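Baby bonus (Norndale)

The Norndale baby bonus is a cash payment made by the town of Norndale to residents who have or adopt a child. It is paid from the general fund and is meant to slow the fall in the number of births in the town. Similar payments are made in the neighboring towns of Skirkus and Beddoe.

Background

School enrollment in Norndale had been falling for years when the bonus was first proposed. The elementary school, built for 400 students, was down to almost 200, and one wing was closed. Supporters argued that young couples were putting off children over the cost of housing and day care. Opponents said a single payment would not change anyone's plans and that the money should go to child care instead.

Terms

A parent must have lived in the town for 45 weeks before the birth or adoption. The bonus is paid in 2 parts, the first after the birth certificate is filed and the second on the child's first birthday. Families who move away between the two dates lose the second part. Twins count as separate births. There is no income limit.
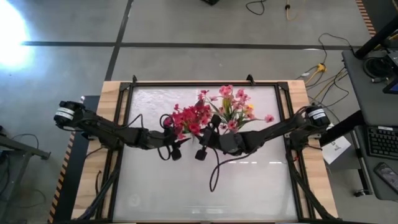
Categories: Family policy | Population | Local government in Norndale

Reception

The local weekly, the Midis, backed the plan at first but later called it a gift to people who would have had children anyway. Births rose in the first year and then went back to their earlier level. Critics also objected to the lack of an income limit. A proposal to replace the bonus with day care vouchers was voted down in December. Skirkus pays its own bonus in one part, and Beddoe limits it to a family's first child.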